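Features > Workplace > Robots and Us

By Negin Alipour, November

I went to Skilbridge expecting a lecture on emergency stops, and what I got was an hour on furniture! Homa Mirzaei writes the house rules for people who record chores for robots to learn from, and she has 13 of them, all on one page. Rule 2 is my favorite: both hands on the thing before you move it, and keep them where the camera can see them. Rule 5 says look at the floor first (cables, mostly). She used to have 20 rules and people skipped to the end, so she cut.

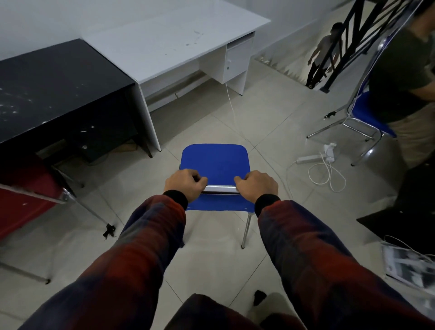
I asked her if anyone checks. They do, on every clip, and a sloppy grip gets thrown out even if the chair ends up in the right spot. Hooman Khosravi lost a whole morning of work that way and is still a little sore about it. I'd be too, but I like the rule.

Last updated: November, 4:10 p.m.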